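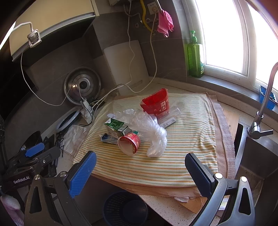
Old towels on the worktop, with the packets that need to go.

Tea Towels, Old Towels and the Worktop Drip

Every kitchen I have lived in has had one drawer that won't shut, and it has always been the one with the towels in. Ours in Cororcombe was the worst. I emptied it in August and found enough cloth to rig a small ship, most of it stiff as toast.

Stiffness is mostly leftover detergent. Use half what the box tells you (the box is keen for you to buy another box) and leave out fabric softener altogether, which coats the cotton and stops it drinking. For towels already past caring, run them once at 60 with no powder and a mugful of white vinegar in the drum. Don't mix the vinegar with bleach, ever.

A smell that comes back as soon as the towel gets damp needs a soak. I dissolve 3 spoonfuls of washing soda in a bucket of hot water, leave the towels for 20 minutes, then wash as usual. Gloves on. Dry them outdoors if the weather allows, and give each one a good crack before pegging.

Frayed edges can be trimmed and zigzagged if you own a sewing machine and a free evening. I own neither, so mine get demoted. A bath towel goes to the kitchen, folded double for draining pans on. After that it does muddy boots, then the car, then the thing under the sink we don't discuss.

Stone and speckled worktops show every water ring, so put the folded towel down before the washing-up and hang it up afterwards. A wet towel left flat overnight will smell like a pond by breakfast — a fairly elderly pond.

Baskets are the other half of the business. Bits that live loose on the worktop have to be lifted one by one each time you wipe it, so you don't wipe it. Put them in something with holes in and you can move the lot in one go.
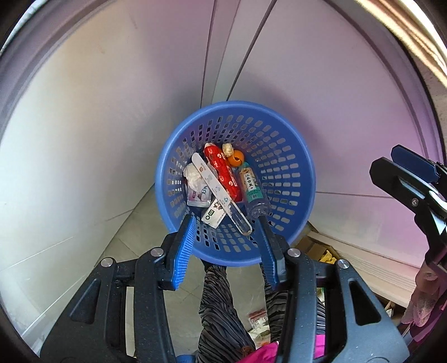
Blue mesh basket, holding a bit of everything.

Plastic mesh rinses clean under the tap. Scrub the slots with an old toothbrush and stand it upside down to drain. Fruit wants checking every couple of days, especially whatever has worked its way to the bottom.

My towel drawer now shuts, if you lean on it.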